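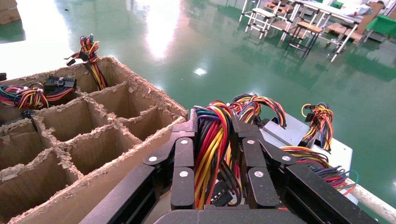

Areti Triantafyllou: Hi Iason, the class roster for the November tasting shows 4 seats left on my end, so I don't see an oversell. Could you tell me exactly what your guests are getting when they try to book the Carré evening?

Iason Kyriakidis: Hi Areti, thanks for picking this up! So the roster looks fine to me too, that's what's driving me nuts. A guest picks the Carré tasting, picks the cheese add-on, pays, and then the confirmation email says "Intro to Sparkling" with a completely different pour list. Wrong wines, wrong room, wrong start time (7 instead of 6:30). I've had a couple of people show up half an hour late and miss the whole first flight, and I felt awful pouring them catch-up glasses in the corner.

Order 3577 is a good one to look at, if you can pull it up. That's Markos Balaskas, he's a regular and he forwarded me the email.

Areti Triantafyllou: Got 3577. The order itself is correct in Anano, it says Carré. Only the email is wrong. Did you copy the event from an older one?

Iason Kyriakidis: Guilty. I always copy, I'm not typing in twelve wines and the spit bucket policy every month! I copied it from the sparkling night we did in the spring and then changed the title, the date, the wines, the price. I'm pretty sure I changed everything, but I wouldn't bet a bottle on it.

Areti Triantafyllou: Please open the event, go to Messages, and look at the line called Template source. What does it say?

Iason Kyriakidis: It says "inherited (1009)". I have no idea what 1009 is. I clicked on it and it took me to the sparkling night. So I guess that's our culprit?

Areti Triantafyllou: Yes. Change it to Own template, save, and send yourself a test.

Iason Kyriakidis: OK, did that. First test still came through with the sparkling list. Then I logged out and back in and sent a second one, and that one's right! Carré, 6:30, upstairs room, all the wines in the right order. Even the little note about not wearing perfume is in there.

Two leftovers before you close this. The reminder text message still has the old start time, and I can't find where that lives. And the people who already booked have the wrong email sitting in their inbox, so can I resend to all of them without charging anybody twice? Spyros tried something like that last year and we had a very long morning on the phone.

Areti Triantafyllou: Resend doesn't touch payments. Orders, select all, Resend confirmation. The reminder is under Messages, second tab, and it needs the same change.

Iason Kyriakidis: Found the tab, changed it, test text says 6:30. Resending the confirmations now. Leave this open until tomorrow please, I want to hear from Markos that his looks right.

Status: waiting on customer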